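Packing light, or trying to

So I've got a week at Jodside coming up in March and I'm determined to do it with one small bag. Last year I dragged a suitcase up the hill from Lurwood station (15 minutes, all cobbles!) and swore never again.

My rule this time is that everything has to go with navy. Trousers, jumper, the lot. It sounds dull but patterns save it, I think, and a bit of cream on dark blue hides a multitude of coffee spills.

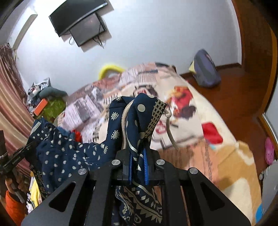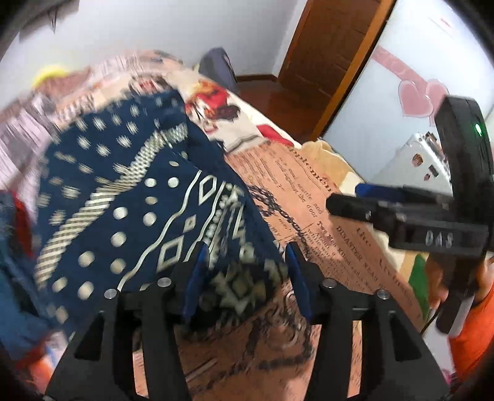
What's staying at home

The hairdryer, for a start. Also the second pair of boots, the big towel and the 1,000 piece jigsaw I took to Waltlow and never opened. I'm still dithering over the walking poles – they weigh next to nothing but they stick out of everything and I whacked a poor man on the bus with them once.

Bus fare's gone up again too, by the way. Bring change.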